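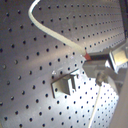
Ticket: Etikettendruck im Lager Pleletti bricht nach Warteschlangenwechsel ab
Kunde: Prustisport
Bearbeitung: Pongsak Bunnag
Priorität: mittel
Status: gelöst, Nachkontrolle offen

Fehlerbild
Druckaufträge aus Mumitz werden bis Etikett 40 korrekt ausgegeben. Danach bleibt die Warteschlange auf "Wird verarbeitet" stehen. Kein Eintrag im Fehlerprotokoll des Druckservers. Ein Neustart des Spoolers behebt die Störung bis zum nächsten Sammelauftrag. Einzeletiketten sind nicht betroffen.

Umgebung
Druckserver Hayes, virtuell, vier Warteschlangen. Am 31. Oktober 2021 wurde die Warteschlange für Versandetiketten neu angelegt, seitdem tritt der Fehler auf. Der Arbeitsplatz am Wareneingang nutzt weiterhin die alte Warteschlange und druckt fehlerfrei.

Prüfschritte
1. Testauftrag mit 800 Etiketten über die alte Warteschlange: vollständig ausgegeben.
2. Derselbe Auftrag über die neue Warteschlange: Abbruch nach Etikett 40.
3. Netzwerkkabel am Drucker getauscht, Switchport gewechselt. Keine Änderung.
4. Treiberversion verglichen: identisch.
5. Portkonfiguration verglichen. Alte Warteschlange: RAW, Port 9100, SNMP-Status aus. Neue Warteschlange: RAW, Port 9100, SNMP-Status ein.

Rückmeldung Yulan Fu (Prustisport)
Beim Abbruch zeigt das Druckermenü "Bereit". Der Auftrag lässt sich am Gerät nicht löschen, er ist dort nicht vorhanden. Auf dem Server bleibt er stehen.

Analyse
Der Drucker beantwortet SNMP-Anfragen während der Ausgabe verzögert. Der Server wertet die fehlende Antwort als "offline" und hält den Auftrag an - die Anzeige in Mumitz wird dabei nicht aktualisiert. Einzeletiketten sind fertig, bevor die erste Abfrage läuft.

Maßnahme
SNMP-Status am neuen Port deaktiviert, Spooler neu gestartet, hängende Aufträge gelöscht. Anschließend Sammelauftrag mit 1.000 Etiketten gestartet: ohne Unterbrechung ausgegeben.

Offen
Alte Warteschlange bleibt bis Dezember als Rückfallebene bestehen. Wareneingang danach umstellen, Termin mit Yulan Fu abstimmen. Die Vorlage für neue Ports auf Hayes enthält noch den aktivierten SNMP-Status und muss angepasst werden.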